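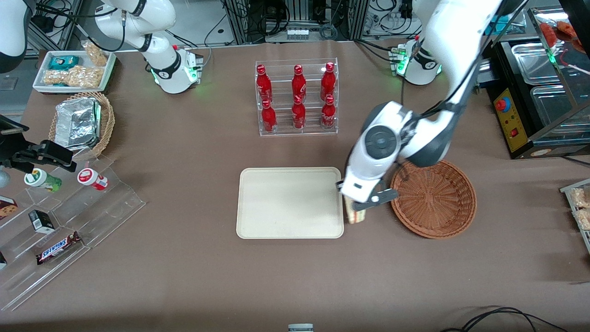 Counter layout, wide view: six Coca-Cola bottles in the clear rack, the cream tray and an empty wicker basket in front of it.

Pillai Snack Counter

README for the item and layout set, October 2026
Maintained by Rommel Aquino and Hafiz Majimbun

What this is

Pillai is a set of pictures and notes of a small self-serve snack counter, the kind found in an office break room or at the end of a hotel lobby. It covers the containers on the counter, the food and drinks that go in them, and how things get arranged and rearranged during setup. It was put together for people working on shelf layout, item naming and restocking checklists.

The set holds 506 layouts. Each layout has one or more pictures and one text note. The notes were written by hand and checked by a second person.

Contents

layouts/ one folder per layout, pictures and note together
items.csv item names, container and group
containers.csv short names for trays, racks and baskets
splits/ lists for training and testing
CHANGES.txt what changed between releases

The containers

The same few containers come up over and over. Their short names are used in all the notes.

tray_cream: rectangular, rounded corners, low raised lip. Used for sandwiches and other flat items.
tray_white: rectangular. Used for mixed snacks.
rack_clear: clear acrylic, tiered. Used for bottles.
organizer_clear: clear acrylic, tiered, with partitions. Used for candy bars, small boxes and canisters.
basket_wicker: woven, raised rim. Used for wrapped items.

There is more than one wicker basket. The notes don't tell them apart, so if a layout has two, look at what is next to each one. We tried numbering them in May and gave it up after the labels got swapped twice.

The items

There are 104 item names in items.csv, in four groups: drinks, sandwiches, candy and packaged snacks. We used whatever was easy to buy again, so well-known brands sit next to plain wrapped goods. A name is given by brand where the brand can be read, and by shape and color where it can't. "green_box_small" is a proper entry and not a placeholder.

Sandwiches come in two forms, wedges and wrapped. These are separate names, and a wedge is never listed as wrapped even if it came out of a package.
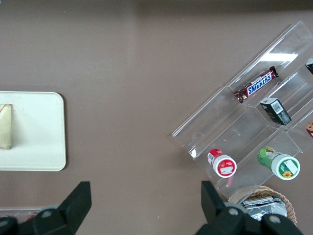

Overhead close-up: sandwich wedge on the cream tray, Snickers bar and small green box in the organizer, foil-wrapped packets in the wicker basket.

Cylindrical containers may stand or lie on their sides. Both get the same name, with "upright" or "lying" in the position column. The lower tier of the organizer often has them lying. For foil packets the note gives the basket and the word "several", with no count. They overlap too much for two people to agree on a number.

Notes format

Each note is a plain text file with these lines:

id: layout number
surface: color of the tabletop or covering
containers: short names, left to right as seen
contents: item name and container
loose: anything not in a container
remarks: optional

An item that is only partly in view is listed if either annotator could name it. If neither could, it goes under remarks as "unnamed" with its color. Items that are being moved go under loose.

Splits

The test list has 100 layouts and the rest are for training. Test layouts were picked by hand so that every container appears in at least a few of them. Don't use the test list to tune item names.

Known problems

Reflections on the acrylic can look like a second row of bottles. Check the note before trusting a count.
Brown paper on the table and the brown baskets are close in color. Cutting out baskets by color works badly.
Pictures taken close up may show the table covering as gray or brown-gray. The surface line goes by the picture, so it can differ inside one folder.
Labels with small print are left unread in most notes.
Early notes use "bin" for the organizer. Both words are accepted by the checker.

Related sets

Dovamum covers pantry shelves and uses the same item names. Fasudar covers lunch packing and has its own. A table for converting between Pillai and Fasudar names is in the tools folder of the Colteck release and has to be downloaded separately.

Corrections

Send the layout number and the line you think is wrong. Hafiz handles item names and Rommel handles splits and containers. Fixes go into the next release and are listed in CHANGES.txt under the layout number.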